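Forums > Kitchen Garden > Seeds and Seed Saving > Storing seed over winter: drawers or fridge?

2,734 views

**plotfourteen**
Every fall I end up with seed all over the house. Some is in the original packets, some is in coffee filters, and some is in envelopes I wrote on in pencil and can't read anymore. This year I want one place for all of it before December. My choices are a small wooden drawer cabinet in the back bedroom, or jars in the fridge, which my household is not thrilled about.
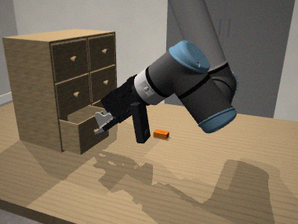
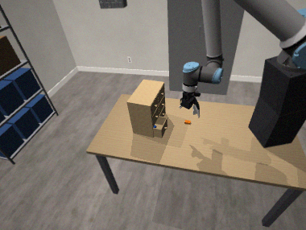
Wooden cabinet, small drawers, light knobs.

What I like about drawers is that I can sort by sowing month and see what I've got. What I don't know is whether wood is a bad idea for keeping seed dry. The back bedroom is unheated and stays cool, but we get a damp spell most years around the holidays. I mostly save tomatoes, beans, lettuce, calendula and one squash. I buy onions, carrots and parsnips.

Has anyone kept seed in wooden drawers for more than one winter? Did germination hold up?

**mulchpile**
Kept mine in drawers for years. No trouble with tomatoes or beans. I would not do it with onions, but you buy those fresh anyway. Onion seed is poor by the second spring however you keep it.

**saltmarsh_rows**
I'm going to disagree with drawers. The two things that kill seed are moisture and temperature going up and down. A wooden drawer doesn't protect against either one. It has gaps on all sides, and wood takes up damp from the air. If the room is humid, the inside of the drawer is humid a day later. A jar with a good lid in the fridge fixes both problems for the cost of one shelf.

If you've grown a variety for a long time and can't buy it again, put it in glass.

**plotfourteen**
The squash is the only one I couldn't replace. It came from a swap in Stastcombe and I have never seen it in a catalog. The rest I could buy again, though I'd be annoyed about it.

**mulchpile**
Then put the squash in a jar and everything else in the drawers. It doesn't have to be all one or the other.

**beanfence**
I think people overdo the fridge. I ran a side by side with lettuce a while back, same seed, half in a jar in the fridge and half in a paper packet in a desk. After 3 winters I sowed both on damp paper towels. The fridge half came up a bit faster. Both came up well enough to fill a row. That's one variety in one house, so take it for what it is.

The thing that has cost me seed is the fridge itself. I took a jar out in spring, opened it while it was still cold, and water condensed on everything inside. Put it back like that and you've stored wet seed. If you use the fridge, let the jar come up to room temperature with the lid on before you open it. Overnight is best.

**saltmarsh_rows**
Agreed on letting the jar warm up. That's a handling mistake, though, and it doesn't make the desk a better place. Lettuce is also one of the more forgiving ones when it's been dried properly. Try the same test with leeks or parsnips.

**beanfence**
I don't save leeks or parsnips and neither does the original poster.

**tincupacres**
Whichever way you go, dry the seed first. This matters more than the container. Most home-saved seed goes into storage too soon. Beans should shatter when you hit one with a hammer. If it mashes or dents, it isn't ready. Squash seed should snap when you bend it. Tomato seed that's been fermented and rinsed needs longer on the plate than people give it, and it should be stirred so it doesn't dry in a clump. I use a ceramic plate because it sticks to paper.

After that I use the little desiccant packs. Ledico sells them in a tub and they change color when they're used up. You can put them in a low oven and use them again. One pack per jar.

**plotfourteen**
I did not know about the hammer. I've been pressing beans with a thumbnail. Just went and tried a few from the shelling batch and two of them mashed, so those are going back on the tray.

Would the desiccant packs do anything in a drawer, or is that pointless because it isn't sealed?

**tincupacres**
Pointless in an open drawer. The pack will pull moisture out of the room until it's full and then it stops. You could put a small zip bag or a tin inside the drawer and put the pack in that. A lot of people do it this way. The drawer is there for sorting and the tin does the work.

**rhubarb_dept**
Tins in drawers is what I do. Flat ones, the kind mints come in, with the paper packets folded inside. I tape the lid edge on anything I won't open until spring. Masking tape comes off clean if you get to it within the year. After two years it doesn't.

For labels: pencil on paper smears, as you found. Ballpoint fades less than felt tip. Write the variety, the year and where on the plot it grew. I skipped the last one for a long time and wish I hadn't, because it's the only way to tell later which squash were near other squash.

**saltmarsh_rows**
Mice. I haven't seen it mentioned yet. If that back bedroom is unheated and shares a wall with a garage or a crawl space, a wooden cabinet full of beans is going to get found. I lost a whole season of runner beans out of a sideboard. They came in at the back, where the panel was thin, and I didn't notice until I pulled the drawer out to plan the spring.

**mulchpile**
Tins solve that too.

**saltmarsh_rows**
They do. So do jars.

**karoo_window**
Quick note on the furniture side, as I've dealt with a few of these. If the cabinet is new or newly finished, leave it with the drawers open for a good while before you put anything in it. I bought a Karwood one and the insides smelled of oil for most of a season. I don't know that the smell hurts seed, but the paper packets picked it up and so did the tea I was storing in the next drawer.

If drawers start to stick in the damp spell, rub a plain candle along the runners. Don't sand them while they're swollen. They'll be loose in summer.

**beanfence**
Seconding the candle. Soap works as well but it can draw moisture, so I'd stay with wax around seed.

**plotfourteen**
No shared wall with the garage, but it's an old house and we have had mice in the kitchen, so I'll assume they can get anywhere.

On sorting: does anyone do it by sowing month? I've read that by family is better for rotation.

**rhubarb_dept**
By month for me. Rotation I keep in a notebook. When I go to the drawer I want to know what to sow this week, and families don't tell me that. Anything with a second sowing, like lettuce, gets moved forward to the next drawer after the first one goes in.

**mulchpile**
By family. I tried months and kept losing the lettuce. It was always in some other month.

**tincupacres**
Alphabetical. I know it's dull, but anyone in the house can find things.

**orchardlane784**
Late spring and fall sowings together in one drawer worked for me, then everything else by month. Also, throw things out. Half of what most of us store is packets with nine seeds in them from a free offer. The Hofstetter catalog has a page at the back with how long each type keeps, and I go through it once a year with a trash bag next to me. Parsnips go every year. Carrots I give a couple of seasons. Tomatoes I've had come up well after much longer than the page says.

**saltmarsh_rows**
Before throwing out old seed, test it. Ten seeds on a damp paper towel in a bag, somewhere warm, and look after a week. If half come up, sow twice as thick. I only toss it if next to nothing moves.

**orchardlane784**
For tomatoes, sure. I'm not testing carrots that cost less than the paper towel.

**plotfourteen**
Thanks, all. I'm going with tins in the drawers for most of it, sorted by month, and a jar in the fridge for the squash with a desiccant pack. I'm also going to give some of the squash to a neighbor so it isn't all in one house. The household has agreed to one jar.

Beans are back on the tray by the window. I'll hit one with the hammer again next week.

**saltmarsh_rows**
One jar is fine. Put it at the back of the shelf, away from the door. The door is the warmest part and it gets opened all day.

**mulchpile**
Report back in spring with how the lettuce does. I'd like to know if months work for anyone besides rhubarb_dept.

23 comments · 2 shares
Last updated: 21st October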